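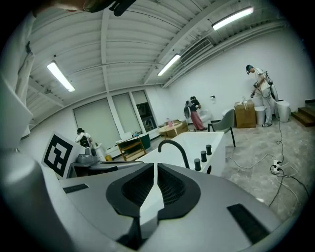
Work on the Mollumdale bathing room moved from planning to fitting out during February, and this report covers what has been done, what has been spent and what is left. The grant from the Clutetti fund was for a trial bathroom where family carers can practise helping a relative in and out of a bath before they have to do it at home. We are using the large white room with the ribbed ceiling, and the bath is in it: a white freestanding tub with a black gooseneck tap curving over the rim and four black knobs in a row along the near edge. The long light fittings overhead have been kept, as has the ventilation duct on the right-hand side. Pale roller blinds are up at the three tall windows on the left and can be pulled right down, which the carers we spoke to had put high on their list.

Bath and fittings

We looked at two baths, the Homen and the Urban, and chose the Homen. The Urban was cheaper to buy but had a narrow rim, and the carers who tried sitting on it did not feel steady. Having the bath away from the walls means that one person can work from either side, or two people can work together. Many homes will not have this much space, so we plan to bring in a movable screen to stand in for a wall during some of the sessions.

The knobs were discussed at length. Several carers asked for clear hot and cold markings, large enough to read without glasses. We have asked the supplier for a price and are waiting to hear back. If it is too high we will have labels made locally.

Money

The fitting-out budget was £2,000. We have spent £1,000 of this, on the bath, the tap and delivery. The remainder is set aside for the plumber's final invoice, grab rails, non-slip matting and the screen. We do not expect to go over, although the price of the rails has gone up since the application was written and we may buy a plainer type.

Delays

Delivery of the bath was held up by two weeks because the first one arrived with a chip in the rim and had to go back. This pushed the plumber's visit into a busy period for him. Osvaldo Brandão rearranged the order of work so that the blinds could go ahead in the meantime - this saved us some of the lost time, though not all of it.

Next steps

The grab rails will be ordered once the carers have agreed on the heights. After that we will run a first practice session with a small group, using a weighted dummy, and change the layout if they find anything awkward. Osvaldo will keep a note of comments from that session and send them to you with the next report, along with the plumber's certificate and copies of all receipts.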